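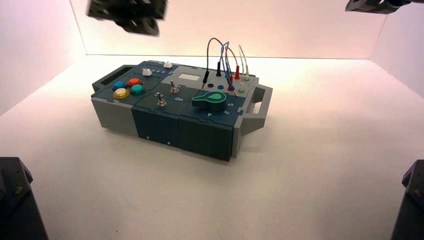 El fallo de enclavamiento de Rangel es el nombre que suele darse a una avería repetida en las células de ensayo bimanuales que la firma Hodance instaló en su nave de Rangel, y que durante una temporada trajo de cabeza a todos los que trabajaban con ellas. Las células se dedicaban a practicar la manipulación de mandos corrientes, de los que cualquiera maneja sin pensar: pulsadores, interruptores, selectores giratorios, puntas de prueba. El tablero de tareas reúne cuatro grandes pulsadores de colores, dos interruptores metálicos de palanca con sus rótulos «On» y «Off», un mando giratorio verde oscuro y, en la parte de atrás, un panel de conexiones del que salen cables negros, azules y rojos, y fueron precisamente los cables los que dieron el disgusto.

En enero, durante una serie de 300 ciclos, uno de los brazos enganchó un cable al retirarse y siguió tirando de él sin que saltara la parada de protección. El conector quedó arrancado y el otro brazo, que esperaba su turno, inició el movimiento como si nada hubiera ocurrido. No hubo heridos – la puerta de la célula estaba cerrada –, pero al repasar los registros aparecieron 22 episodios parecidos, más leves, que habían pasado por simples errores de agarre.

El estudio, encargado al taller Grestton, halló que el controlador Brotudov filtraba la señal de fuerza con un retardo de 77 milisegundos, demasiado para un tirón brusco, y que la parada de un brazo no se comunicaba al otro. Se acortó el filtro, se unieron ambas paradas en un mismo circuito y se rebajó la velocidad de retirada cerca de los cables.

Artículos relacionados
Parada de protección
Célula robótica bimanual
Controlador Brotudov
Límite de fuerza en pinzas
Gestión de cables en robótica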